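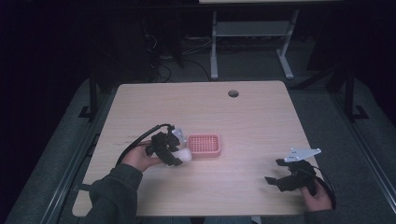

The tabletops will outlast the wiring underneath them, Multa told the Villanueva library district in a written comment on the table refit plan, and the bid documents should have priced the two separately from the start.

Thursday, April 29, 2021
By Villanueva Business Desk

The comment is one of several attached to the district's decision this week to rewire its existing study tables and keep them in service. An earlier draft called for full replacement. The contract went to Gekach, a furniture refurbisher, and covers 358 tables in 11 branches. Work starts at the Ellitz branch and is scheduled to finish in November.

Most of the tables were bought in a single order when the district added public internet access. Each has one cable opening in the top, sized for a monitor lead and a mouse cord. Visitors now bring their own laptops and chargers, and many chargers have a plug too wide for the opening. Cords are run over the table edge to the nearest wall outlet, and the district's safety review listed trailing cords as the most frequent hazard in its reading rooms.

Under the contract, Gekach will enlarge the opening on tables where the top is thick enough to be recut, fit a new liner, and mount a power strip on the underside. The strip is fed from the floor box by a jacketed cable clipped to one leg. Tables with thinner tops will keep the original opening and receive an outlet block clamped to the rear edge. The plan puts 87 tables in that second group, nearly all of them in the smaller branches.

Tops will also be sanded and recoated where the finish has worn through. The specification calls for a matte water-based coating and rules out any product that would keep a reading room closed overnight for airing. Sample panels were tested with hot mugs, ballpoint ink and hand sanitizer. Sanitizer did the most damage – two of the coatings submitted turned cloudy after repeated wiping and were dropped.

Replacement was rejected mainly on delivery time. Suppliers that answered the district's inquiry would not commit to a date for new tables of the same size, and the floor boxes are spaced to match the present layout. A different table length would have meant lifting carpet tile and moving conduit, work the district had left out of its draft budget.

The objections on file concern cost control. Multa, which bid on the electrical portion and lost, argued that a combined contract makes it hard to see what is being paid for the wiring alone. The district's reply states that a single contractor was preferred so that each table is handled once. Gekach must list electrical and surface work on separate invoice lines, a condition added after the comment period.

A second comment, unsigned, asked for outlets that can be reached from a wheelchair. The drawings were revised in response. At least one table in every branch will have its outlets on the front edge, with the cable routed along the side rail to keep the knee space clear.

Seating is largely unaffected. The district lists 1316 reading room seats, and the schedule limits how many can be out of use on any day. Ellitz will be done in two halves, with the periodicals side first. Tables removed from the floor will be worked on in the branch loading area, and no table is to leave the building unless its top has to be replaced.

Reservations for group study rooms are not changed. Branch notices will list the closed sections one week ahead, and the inspection report for Ellitz will be posted before crews move to the next site.

This site uses cookies to remember your settings and measure traffic. By continuing to browse you accept our cookie policy. Accept | Manage settings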